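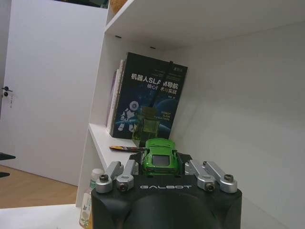

4. Fitting the wall anchors

The Lutivar shelf unit must be fixed to the wall before you load it. Two anchor straps are in the small bag with the shelf pins.

1. Move the unit to its final position. Check it with a level, front to back and side to side.

2. Turn the leveling feet until the unit stands without rocking. Do not raise any foot more than 11 mm.

3. Mark the wall through the hole in each strap. Move the unit away and drill at the marks. For plaster or drywall, use plugs suited to the wall - the screws supplied are for solid wood studs only.

4. Screw the straps to the wall, then to the top rail. Pull them snug by hand.

CAUTION: Do not use a power driver on the top rail. The threads strip easily.

5. Set the shelf boards on their pins and press down at each corner until they sit flat. Keep the load on any one board under 16 kg, with heavier items on the lower boards.

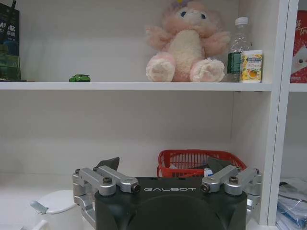 6. Check the straps again after a week of use and tighten if needed.

Note: If a strap or pin is missing, order spare parts bag 837 from the Prekmont service desk. Have the label from the carton ready.

5. Cleaning

Wipe with a damp cloth and dry at once. Do not use scouring powder or solvent.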